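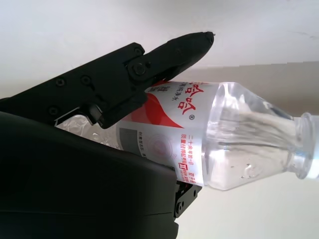

Polier Gallery: Planning and Budget for the Gripping Cell

Welcome to the gallery page of Polier, our small project for automatic handling at Merkach in Wirkberg. On this page we collect the work on the gripping cell together with our notes on money and planning. Several colleagues from other companies asked us what they should put into a first budget, so the notes are longer than on our other gallery pages. The prices are the ones we received in our own quotations and they are without tax.

Last updated 2020-01-04 by Karlijn Koster

Bottles

A full plastic bottle of water, held lying on its side between two black fingers. We put soft bottles on our list of test objects before we asked for any quotation, and I would recommend the same to every buyer. A supplier will gladly show you a metal block or a wooden cube. Please send them the things which you really want to move, also the ugly ones.

The plastic is crumpled between the fingers near the ribbed base. For the budget this is a question of force control. In our quotations it was sometimes included and sometimes a separate option, and in one case we had to write three e-mails before we understood which. Ask for it as a separate line, even if the price is zero.

Fingers and spare parts

The fingers have joints, screws and small brackets, and each of these is a part that you may have to order one day. Pieter Kramer made our spare parts list. He asked Kohlhase for the price of one complete finger set, and the answer was 261 euros. We planned three sets, together 783 euros. In the first version of our budget this line did not exist at all, and it was not pleasant to add it after the budget was already signed.

Two more points from Pieter's list. Write down the delivery time next to every price, for us it was six weeks for the fingers. And check if the screws come with the set or must be ordered with an own article number.

Labels and surfaces

The bottle has a white label with a large red swoosh and red Chinese characters, and toward the neck there is only clear plastic with water behind it. Printed paper or film, bare plastic, reflections: all this on one object. If you plan to use a camera for finding the objects, put clear things into your tests before you choose the camera. Brittany Poirier wrote this into our requirements in November, and we moved a part of the lighting money to the vision line at the same time.

A second remark for the people who write requirements. "Must grip bottles" is not enough. We now write the material, full or empty, with label or without, standing or lying. It takes one afternoon and it makes the offers much easier to compare.

The table around the cell

Pale, plain surfaces are cheap and they help you to see what is going on. We had planned a special worktop with a grid, and Kirsten Carrier removed it from the order. The money went to a second set of cables. I was against this at first – I like the grid – but the cables were the better purchase.

Test objects as a budget line

Heloísa Moura keeps the list of our test objects. Water bottles are bought by the carton, and we buy more than we think we need. It is a small amount, but it comes back every month, and our purchasing department wants to see it as consumables and not as equipment. Please ask your own department before you fill in the form. We had to fill it in 2 times.

What is still open

The maintenance contract with Kohlhase is not decided. One offer is for one year with a visit on site, the other is for two years with remote support only. We also wait for the price of a longer finger, which we would like for wider objects. When we have the numbers I will add them to the spare parts section.

Training is the other open line. At the moment only Pieter and Kirsten can change the fingers, and this is too few during the holidays. We have asked for one day for 6 people.

Questions about the gallery or the budget table can be sent to Karlijn Koster. The table is available as a spreadsheet on request, in English and in German – please write which one you prefer.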